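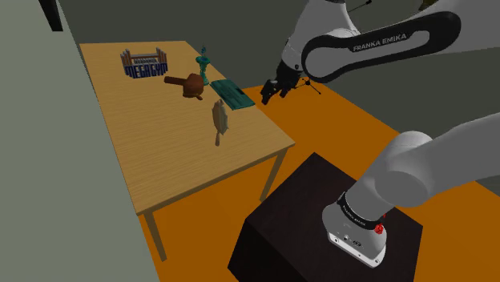 **Ticket 701: Stock export from Worku to Brillonau stops before the end**

Opened: 2019-08-06
Reported by: Irfan Hutapea, Fulcombe shop
Handled by: Zsolt Vida
Status: waiting for confirmation

**Problem as reported**

The nightly export should send 1,398 product lines to Brillonau. Since the end of July only 700 lines arrive. There is no error message on the screen, and the export is marked "Complete". Irfan has already restarted the program and also the computer, with the same result.

**What I checked**

1. Connection. I asked Eltel if they had interruptions on the line during the night. They answered that they had none. I also sent a larger file by hand and it arrived whole.

2. Size limit in Brillonau. The limit is much higher than our file, so I left this setting as it was.

3. The export file itself. I opened it in a plain text editor. All 1,398 lines are in it. This means that Worku writes the file correctly and the lines are lost during the import.

4. Line 701. The product name contains one quotation mark, used as the sign for inches (`Shelf bracket 15"`). Brillonau understands this mark as the beginning of a quoted text and reads everything after it as one single field. It then rejects this field without a warning.

**What I changed**

In Worku, under Export > Format, I switched on "Escape quotation marks". Please note that this setting is saved for each user separately. I changed it for the user `nightly` and for Irfan.

I ran the import again on the test account:

```
lines read: 1398
lines accepted: 1398
lines rejected: 0
```

**Comment from Irfan Hutapea**

Thank you, I see all products in the test account. Must I rename the bracket? We have several other products with inches in the name.

**Reply from Zsolt Vida**

No, you can keep the names as they are. Please do not start the import on the live account by hand today, let the nightly job do it. Tomorrow morning kindly compare the number of lines and write it in this ticket. I have also asked Brillonau support why the rejected field does not appear in their log, and I will add their answer when I receive it.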